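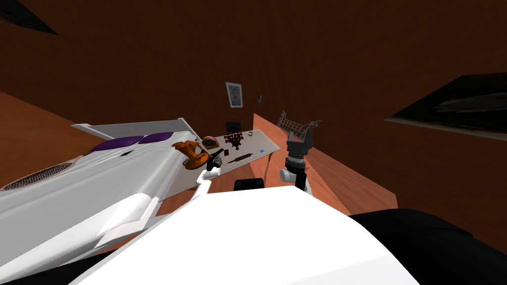

Most trouble with a two-armed home build comes down to reach, and it is cheaper to sort out in the simulator than on the bench. Before Peiyu Lei and I cut any metal for the Warnarus arms, we put the robot in a simulated room and ran it at the same table over and over. Load the table the way people load tables. Ours has a dark brown cylinder near the front edge and an orange sculpted piece at one end, and the left gripper has to come down between the two. If your elbow joint can't manage that with the torso parked at the table, add length to the upper link first. We added 16 mm and left the forearm alone.

Where to park the base

Mark one spot and use it for every test. We tried letting the base pick its own spot and could not compare one run with the next. Keep the arm you are not using up and out to the side, fingers open, and set that as the rest pose in your config file. A low rest pose will sweep things off the table when the torso turns.

Finger strips

Bare plate fingers slip on thin handles. Stick a pale strip down the inner face of each finger. It gives you grip, and a wrist camera can find the edge of the finger much more easily against gray. Use contact cement, clamp for 5 hours, and trim with a sharp blade. Double-sided tape creeps under load and you will be redoing it by November.

Hanging tools

Come at a hanging utensil from the handle end, with the fingers open on either side of it. Get the handle centered before you close. If one finger touches first, the tool swings and you have to wait for it to settle.
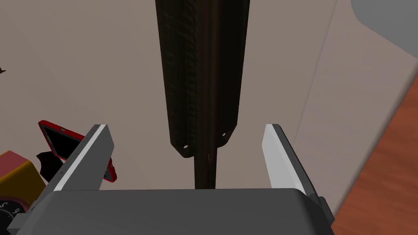
Handle lined up between the open fingers, wrist view.

Close slowly over the last stretch. Our setting is 600 in the Cluvon driver, and other boards use a different scale, so start low and work up. A wide, flat head needs clearance from the wall as well, so back straight out before you lift or turn.

Keeping track

Save every run with its settings, including the bad ones. We have 742 saved and the early failures are the ones we open most. Name the files by task and finger type. Dates alone are no use when you are looking for the run where the spatula got away.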